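Alach Institute Opens Remote Teaching Sessions for Robot Arms

30 Apr 2019

The Alach Institute has opened a new series of sessions in which staff and students teach a robot arm household tasks by remote control. The work is carried out in simulation, with the operator guiding a computer model of the arm through each task from start to finish.

The series is led by Kamonchanok Ongart, head of the institute's manipulation group, together with Lakmal Wanigasekara, who designed the control software. The software, named Brokeo, links a handheld controller to the simulated arm and stores every movement of the joints and the gripper. The stored runs, known as demonstrations, are then used to train the arm to carry out the task without an operator.

A total of 57 operators have registered for the first round. Each operator completes a training period of 18 hours before any runs are accepted. The group has stored 2,579 demonstrations to date, covering pick-up tasks, drawer tasks and the handling of dishes.

"A person who has never worked with a robot can give us a good demonstration by the second day," Dr. Ongart said. "We ask operators to move at a steady pace and to correct their own mistakes during the run. Those corrections are of great value to us."

Operators work with more than one view, including a wide view of the room and a close view looking past the gripper.

A gray bowl and the simulated arm, in the close view and the wide view.

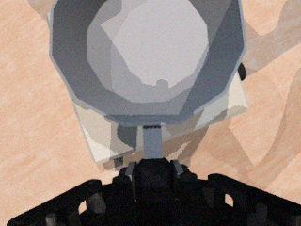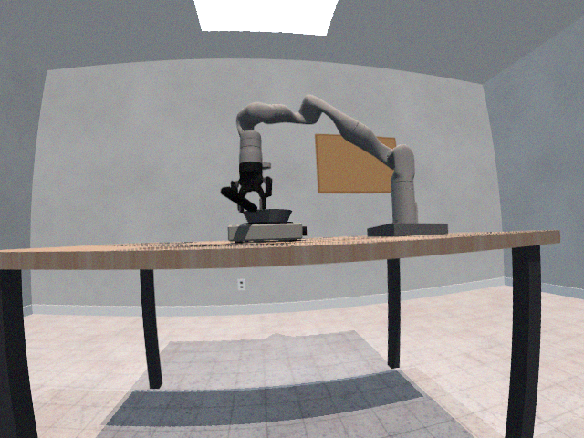
Runs are reviewed by Yuk-lan Lu and Chun-yin Yip, who check that each one is complete and correctly labeled. Runs that do not meet the standard are returned to the operator with written comments.

The institute will extend the series to its Prutitz site in July, when 48 further places will be offered. Current students and staff at both sites may apply. Applications should be sent to Chia-jung Chow at the Office of Research Training, and applicants will be notified in writing.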